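Tronby: Household Loan Terms

Tronby is a table of short texts on personal loans and store financing, collected from the public pages of lenders and rewritten in everyday words. It was put together for people who build budgeting tools and need loan terms in a form that can be sorted and compared. Version 5 is the current one, July 2021.

Contents

Each row covers one loan offer. The columns are lender type, amount, length in months, yearly rate, late fee, early payoff rule and a short note. Lender names have been replaced with codes. Rates are stored as percentages, so 13 means 13 percent a year. Blank cells mean the page gave no figure. They do not mean zero.
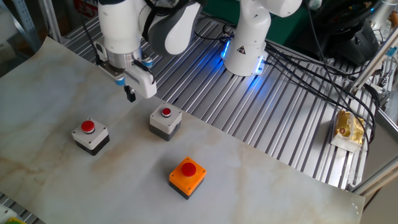 Arnulfo Chávez

Files

loans.csv holds the main table. notes.csv holds the rewritten text, joined on offer_id. The sample folder has 100 rows for testing an import before you load the full table.

Changes since May

Late fees are now split into flat fees and percentage fees. The old fee column mixed the two, and 70 rows had to be corrected by hand. Offers that listed only a monthly payment have been moved to a separate file, monthly_only.csv.

Known problems

Promotional rates are recorded without their end date in older rows. Store financing is thin compared with bank loans. Do not use the table to pick a loan, as the terms go out of date quickly.

Corrections

Send the offer_id and the column name to Lizeth Taipe, who maintains the notes file. Please include the date you checked the lender's page.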